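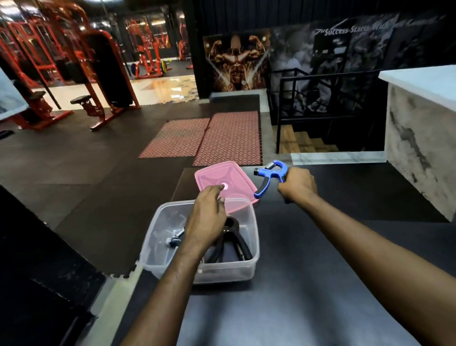
OK so a few of you asked how things have been going since the account started growing, and I've been putting off answering because I can't do it in one post. Get a drink, this one's a thread!

1/ For anyone new, hi! I make short videos about thrift store sweaters and fixing them up (mostly mending, some dyeing, a lot of talking to myself). I started posting because my sister-in-law got tired of getting the clips by text and told me to put them somewhere else. Fair enough.

2/ For the longest time I had 59 followers, and I could have told you who most of them were. Cousins, two people from my old job, a lady from the yarn shop in Stumimstead who commented on every single one. I still look for her comments first.

3/ Then in February the moth hole video went out. I filmed it at the kitchen table in bad light with the dishwasher running, and I almost didn't post it because you can hear me sneeze. By breakfast I had 816 followers. I kept closing the app and opening it again like it was going to change its mind.

4/ I know 816 is tiny next to the big accounts! But picture that many people in your kitchen. I went and made toast and burned it and made more toast.

5/ What I wasn't ready for was the questions about me. How old am I, am I married, where do I live, what do I do for money. People are mostly just being friendly, and I ask the same things about people I watch, so I can't complain. But it did make me sit down and decide what I wanted to share.

6/ So: I'll tell you I'm over 50, I'll tell you I live near Stumimstead, and I'll tell you about the cat any time you like. My kids stay out of it. They're grown and they've asked, and that's that.

7/ Somebody put together one of those little bio pages on me, which made me laugh out loud. It had my birthday wrong, said I was a dancer, and gave me a net worth I would love to meet in person. I have danced in exactly one video and it was because I stepped on a pin.

8/ Now the money part, since it keeps coming up. I've had 2 offers so far. One was from a company called Fultum that makes phone stands, and they were very nice, and I said yes because I'd been propping my phone against a flour canister. You'll see it in the next few videos and I'll say so when it's in there.

9/ The other was from an agency called Jansen. They wanted me to post every day, keep everything under a certain length, and use whatever songs they sent over. I thought about it for a whole weekend (the cat was no help) and told them no thank you. Their email back was perfectly polite, so no drama there, sorry!

10/ I've also been trying out an editing app called Enari, and some of you noticed the captions look different. I'm still learning it. If the words are covering up my hands while I'm stitching, please tell me, because I can't always tell on my little screen.

11/ Comments: I read all of them and I answer what I can after supper. If I missed yours, ask again, you're not bothering me. If you're being ugly to another person in there I'll take it down, and I won't write you a letter about it.

12/ Next up is the green cardigan with the elbow that's more hole than elbow. I've already picked the yarn and then picked a different yarn. Should be up by the end of the week if my voice holds out. Thank you for being here, all of you, and yes, I'll put the cat in it.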